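HUN-SUP ticket: Mabula wrist camera dropouts and hand faults, equipment request to follow
Site: Ploltmont lab, ground floor
Queue: Robotics support / Purchasing
Priority: Normal
Status: Waiting on purchase approval
Opened: Fri 31 March

Summary

The Mabula unit at Ploltmont loses its wrist camera stream on the right side during reach tasks. The right hand sometimes goes into fault at the same moment. Requester has asked for a complete replacement arm out of this year's equipment budget. Support has asked that the fault be isolated before anything is ordered, as a forearm, a harness and a power supply come out of different budget lines and only the arm needs capital approval.

Environment

Platform: Mabula mobile base, 2 arms, articulated hands, head camera and wrist cameras
Controller software: current release, no local patches
Integrator: Drarnus
Support contract: Hunora, parts excluded, labour included
Power: wall outlet through a power board on the floor when tethered, battery otherwise
Network: wired to the site switch when tethered

Reported behaviour

Stream from the right wrist camera freezes on the last good frame. The log shows a USB disconnect followed by a re-enumeration. If the arm is moving, the hand controller drops to hold and then reports undervoltage. Left side not affected. The head camera keeps running throughout, so recording software does not stop and the operator may not notice until playback.

Happens most often with the forearm low and turned inward, such as reaching down to objects on a storage bin or to the lower part of the shelving. Much less often at table height.

Update 1, Support

Please confirm whether the fault occurs on battery with the tether removed. Please attach the controller log and not the session recording. The recording carries its own timestamps and they do not line up with the bus events.

Update 2, Requester

Confirmed on battery. Fault still occurs. Log attached to the ticket. We would still like the arm quote in hand before the end of the budget period, even if it is not used.

Update 3, Support

Log reviewed. Disconnects are grouped by wrist angle. They do not track run time or motor temperature. That points to the harness between the elbow and the wrist, or to the connector at the camera. The undervoltage report from the hand follows the disconnect and does not come before it, so the hand supply is not the first thing to replace.

Asked requester to do the following, in this order:

Step A. Power down, open the forearm cover, reseat the camera connector. Check the locking tab.
Step B. Power up with the cover off. Move the wrist by hand through its full range with the brakes released. Watch the bus monitor.
Step C. Swap the left and right camera modules. Repeat step B on both sides.
Step D. Route a temporary cable outside the forearm, secured loosely, and repeat the floor-level reach.

Do not run step D with an object in the hand.

Update 4, Requester

Step A done. Tab intact, connector was fully home. No change.
Step B done. Disconnect reproduced on the right with the wrist rolled fully inward. Not reproduced on the left.
Step C done. Fault stays on the right. Camera modules are therefore good.
Step D done. No disconnect in the afternoon's running with the external cable. Undervoltage report from the hand also gone.

Update 5, Support

Result of step D is sufficient. Right forearm harness is faulty. The camera and hand feeds share a ground return in that harness, which accounts for the second symptom. A replacement arm is not justified by this fault. Recommend harness replacement on the right and a matching part held as a spare.

Leave the external cable off for normal work. It has no strain relief and the hand can close on it.

Update 6, Purchasing

Drarnus lists the forearm harness at $422 each, ex tax, freight extra. Lead time is 8 weeks from order. The listing does not say whether left and right are the same part. Please confirm the part before a purchase order is raised, as cut-to-length harnesses are not returnable.

Arm quote from Drarnus has been received and filed. It will lapse with the budget period. No action unless the ticket is escalated.

Update 7, Support

Left and right are the same part. The harness is reversible at the elbow end. Order quantity is 2: one to fit, one for the shelf. Labour for the fitting is covered under the Hunora contract if it is booked as corrective. If it is booked as an upgrade it is chargeable, so please reference this ticket on the booking.

Update 8, Requester

Agreed on the harness. We have unspent money in the minor equipment line because the arm is not going ahead. We would like to put it toward the work area so that the floor reaches are reduced and the tether is out of the way. Can support comment on what is worth buying? Current thinking is a height-adjustable stand for the pick targets, a bench for the shelving tasks, an overhead cable drop and a second charger.

Update 9, Support

Comments below. These are not contract advice and Hunora does not supply any of the items.

Pick stand. Worth buying. Targets are currently set out on top of a plastic storage bin on the floor. Bin height is fixed and the lid was not made to be a datum. A stand with a locking column lets you repeat a height from one session to the next, and brings the wrist out of the angle that loads the harness. Specify a flat top with a lip or clamp points so the board can be fixed. Castors only if they lock both wheel and swivel.

Bench. Hold off. The metal table already in the room could be used if the cables and the device under it were cleared. Try this first. If the base will not dock to it, ask for a bench with a recessed lower rail. A crossbar between the legs is the usual reason a base will not go in.

Overhead cable drop. Worth pricing, but get the electrician to look at the ceiling before ordering the reel. Cables and the power strip are on the floor past the table at present. A drop only helps if the strip goes with it. If the ceiling is unsuitable, a floor channel along the wall does most of the same job for less money. The carpet is laid in tile-like sections, so check with the building owner before fixing anything through it.

Second charger. Not supported by the log. The battery was not below its working threshold in any of the attached sessions. Revisit when there is a second shift.

Shelving. Leave as is. The yellow beams are easy to segment against the carpet and the shelf geometry is already in the site model. Any change there means remapping.

Update 10, Requester

Accepted on the charger and shelving. Stand and cable work to be priced. Will try the existing table for the bench tasks. Views of the room as currently laid out are added under Attachments for whoever does the site measure.

Update 11, Facilities

Before the measure, please note for the quote:

Doorway is standard width, no step.
Delivery is to the rear dock only. Pallets must be broken down at the dock.
Electrical work is booked through Facilities and charged back to the project.
Flattened cartons are to go out with the recycling. One is leaning on the shelving.
Anything kept under or beside the folding cot at the back wall needs to be moved by the project before the electrician is on site.

Update 12, Purchasing

For the stand, written prices from more than one supplier are required. For the cable work, the site electrician is on a standing agreement and a single price is enough. Keep the two on separate requisitions. Combined requisitions for goods and installation have been sent back this year.

Attachments

Right-side controller log (text)
Bus monitor capture from step B (text)
Drarnus harness listing (PDF)
Room, wrist camera view and then head camera view:

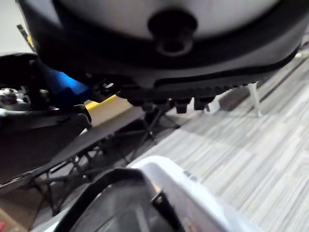
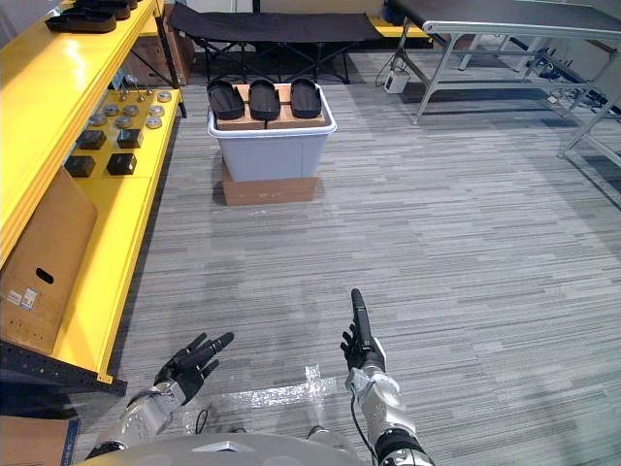
Proposed spend

Line 1. Forearm harness, Drarnus, quantity as per update 7. Minor parts. Approved in principle, waiting on signature.
Line 2. Adjustable pick stand. Minor equipment. Waiting on supplier prices.
Line 3. Overhead drop or wall channel, including relocation of the power strip. Facilities chargeback. Waiting on site measure.
Line 4. Bench. Deferred until the existing table has been tried.
Line 5. Replacement arm. Withdrawn.
Line 6. Second charger. Withdrawn.

Interim operating notes

Until the harness is fitted, avoid full inward roll on the right wrist. A soft limit can be set in the joint configuration file; support can supply the value on request.
Assign low reaches to the left arm where the task allows it.
Turn on the stale-frame warning in the recorder. It is off by default.
If the right hand reports undervoltage, stop and home the arm before clearing the fault. Clearing it in place can leave the fingers closed on the object.
Label any session recorded before the repair so that frozen wrist footage can be filtered out later.

Next action

Purchasing to raise line 1 on signature. Requester to send stand dimensions, including the lowest usable height. Facilities to confirm a day for the measure. Support to keep the ticket open through delivery and close it after step B has been repeated with the new harness and the forearm cover back on.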